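Bench notebook, chores work
Monday, January

Start 9:40. Heating off again in the back bay, so the first hour was done in coats. The Dankwa people want a page by the end of the week on whether any of this is ready for a house or a small shop, and I would like the page to come out of the notebook and not out of anybody's enthusiasm. So I am writing more than usual.

Left over from last time: the Vanholm list. This is the list of chores that Vanholm sent us in the fall, written by somebody who has run a household, which I appreciate. Pick up what is on the floor. Put the shoes by the door. Fold towels. Load the top rack. Sweep under the bench. Sort the screw bin. Take the full bag out and put an empty one in. No mention of "manipulation primitives" anywhere. You read it and think a nine-year-old could get through it before lunch, complaining. That is the standard I want to hold us to, minus the complaining.

Morning went on towels. We had the stack of shop towels from the cupboard, all washed so many times that no two are the same size any more. The folding routine assumes a rectangle. These are not rectangles. First fold goes fine if the corners are picked correctly, and the corners are picked correctly when the towel has been laid out nearly flat by a person, at which point the person has done most of the chore. I have written this before, in the entry on napkins, and I will keep writing it until the slides change. Of 21 towels dropped in a heap, as they come out of a dryer, 7 ended up as something I would put in a drawer. Two more were folded but with another towel's edge trapped inside. I counted those as failures. There was an argument over coffee about whether they should be half marks. No. If I open the drawer and pull one out and two come, it's a failure.

Time per towel: I stopped timing after the first batch. It was long enough that I swept the bay while waiting. Note that I was doing an item on the list, by hand, while the machine did a different item on the list badly.

Screw bin sorting, 11:15. Not attempted. The bin has been refilled with mixed washers and somebody's drill bits and I am not putting fingers that size into it. For the Dankwa page: "sorting small hardware, not tested" and leave it there. Please nobody write "feasible with a different end effector" next to it. Everything is feasible with a different end effector.

After lunch, floor work. I had more hope for this one. Floor pickup is the chore people ask about first, and it's the one where the demos look best, so it deserves a proper sour look. The hand down at carpet height has the same old problem, which is that the thing you want to watch is behind the thing you are watching it with. From the wrist view you get a lot of your own hardware and whatever floor is left over. 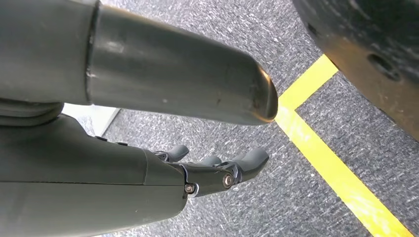

Wrist view over the speckled carpet, yellow tape corner on the right. Flat light gray piece on the left, partly behind hand and tube.

Look at how much of that gray piece the hand and the tube cover between them. You get a wedge with one straight edge. Anyone in the room can step sideways and see around the obstruction, and does it without thinking. Going by this view alone you would have to guess how far the piece goes and which way up to take it. I would not want to guess next to a glass coffee table.

The fingers bother me too, and have for a while. Thick blunt ends. Good for a mug, fine for a shoe, a poor choice for anything lying flat on carpet. A person picks up a flat thing by getting a fingernail under it, or by dragging it to the edge of something. We have no fingernail, and on open floor there is no edge to drag it to. The usual answer is to press down, pinch and hope the pile gives enough. On a kitchen tile I don't know what the hope would be. We should test on tile. I have asked for tile three times.

Carpet itself: the fleck pattern is a nuisance. I like that we have it, because real houses have it, and the Castel test room has plain white floor, and their numbers come from plain white floor. I would like to see the Castel numbers on this stuff with the lights half off and a sock the same color as the background.

About the yellow tape. Fine for us, we need to know where we are from one session to the next. But it should go in the report as a condition. A living room does not come with a bright yellow corner marked out on it, and if any part of the setup is leaning on that corner to line itself up, then the living room result is a different result. I don't know that it is leaning on it. I want somebody to check before the page goes out. Pull up the tape, run the floor set again, see what changes. If nothing changes I will happily say so in writing.

Shoes by the door, 2:30. Best result of the day and I'll record it without grumbling. Shoes are big, stiff and have a convenient hole in the top. Up to 70 percent of attempts ended with a shoe roughly where a shoe should go, depending on which pair. Boots better than sneakers. The flip-flops were hopeless, see remarks on flat things. Pairing is another matter: it will line up two left shoes from different pairs and consider the job finished. A child would notice, and a tired parent wouldn't care, so maybe this counts as household grade after all.

Sweeping under the bench: skipped, I had already done it.

Trash bag, 3:20. Getting the full one out works if it isn't too full and the drawstring is standing up. Putting the empty one in does not work at all. We spent 15 minutes on it and ended with the bag on the outside of the can. Opening a new bag is hard for people as well, you lick your finger and rub the edges, so I'm not inclined to mock. But it is half the chore. A helper who takes the bag out and leaves the can bare has made work for whoever comes next with coffee grounds in their hand.

On the Vovard brochure, which somebody pinned over the sink: it says "household ready." I went through it with a pencil. Every object in it is sitting upright on a clear surface with space on all sides. I have no house like that. Ready for what, and with whom standing by? We had two people on hand all day, one at the stop button and one resetting, and neither was idle. If you charge those hours against the chores done, the towels come out as the most expensive towels in the county.

I want to be fair, because I reread last winter's notes over lunch and they were worse. Shoes were not working at all then. The hand used to stall on carpet contact and we'd lose the afternoon. It did not stall today. The grip on the mug in warm-up was clean every time and nobody even remarked on it, which a year ago would have had people filming on their phones. So there is movement. It's movement toward doing one step of a chore when the step has been set up. The chore is mostly the other steps.

Draft lines for Dankwa, to be argued over:

Moving stiff, graspable things from floor to a known spot: usable with a person in the room. 
Flat things on carpet: no. 
Cloth from a heap: no. Cloth already laid out: yes, and why would you.
Anything with a bag: no.
Small hardware: not tested.

Do before next session:
- tile, please, even a single square yard of it
- floor set again with the tape up
- second view for floor work, from anywhere that isn't the wrist, and compare
- ask whether fingertips can be swapped for something thinner without redoing the whole calibration
- towels: one batch straight out of the dryer, warm and tangled, no fluffing by kind bystanders
- take the brochure down or let me leave my pencil marks on it

Stopped 4:50. Put the remaining towels away myself.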